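16 de abril de 2021
Por Aidan Noonan

O inventário

A casa de Harkdale ficou fechada durante todo o inverno. Quando a Marta conseguiu finalmente a chave, teve de empurrar a porta com o ombro. Cheirava a cera e a papel velho. O tio tinha deixado tudo arrumado, como se esperasse visitas.

O notário Kalogeropoulos pedira-lhe uma lista. Queria os móveis, os quadros, a loiça, e queria tudo até ao fim de abril. Marta comprou um caderno de capa preta e começou pelo corredor. Anotou o bengaleiro, o espelho rachado e um barómetro que marcava tempestade. Lá fora estava sol.

No quarto encontrou os cadernos do tio. Eram 56, todos do mesmo tamanho, e neles ele registara os comboios que passavam na linha de Mallitz. Só horas e números de vagões. Num deles, a meio da página, tinha escrito outra coisa: "Ela não veio." Depois continuava com os comboios.

Marta sentou-se na cama e leu durante uma hora. Não voltou a encontrar nenhuma frase.

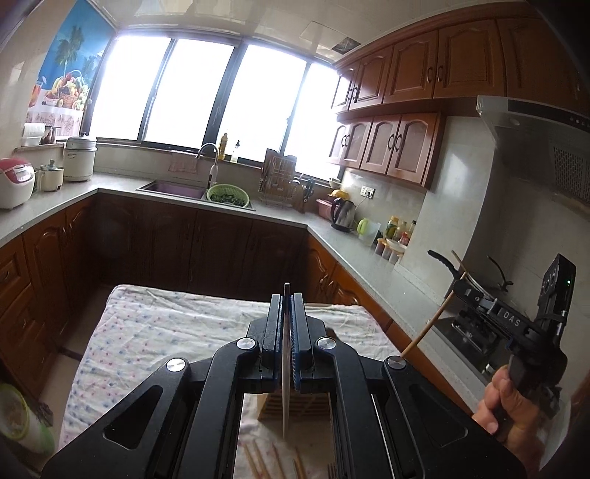 O pano às pintinhas, azuis e cor-de-rosa.

Ao fim da tarde apareceu a vizinha, dona Irene, com sopa numa panela embrulhada em jornal. Comeram na cozinha. Marta perguntou-lhe quem era a mulher que não tinha vindo.

- Era de Grirnorberg - disse a vizinha. - Escreviam-se. Ele foi esperá-la à estação muitas vezes.

- E os comboios?

- Já que lá estava, apontava-os.

Dona Irene limpou a boca e olhou para a mesa. Disse que o tio punha sempre dois lugares, mesmo nos dias em que só comia pão. Ela nunca lhe perguntara porquê. Naquela rua não se faziam perguntas dessas, ou faziam-se tarde demais.

Marta lavou os pratos. A água demorou a aquecer. Quando a vizinha saiu, abriu o caderno preto e ficou algum tempo com a caneta na mão. Escreveu: uma mesa, duas cadeiras, talheres. Depois riscou os talheres e meteu-os no saco dela, embrulhados numa toalha.

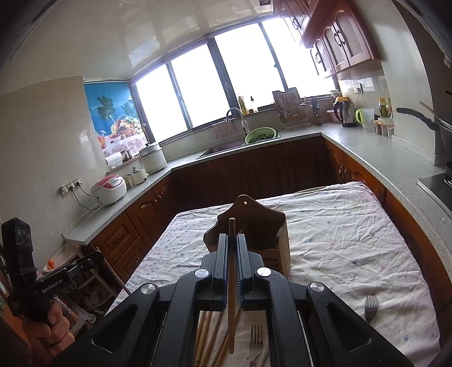
A estação

Na manhã seguinte foi a pé até à linha. A estação já não vendia bilhetes, mas o banco continuava lá, virado para o lado de Grirnorberg. Marta sentou-se com o último caderno nos joelhos. Restavam nove páginas em branco.

Passou um comboio de mercadorias às dez e doze. Ela procurou a caneta no bolso do casaco e apontou a hora.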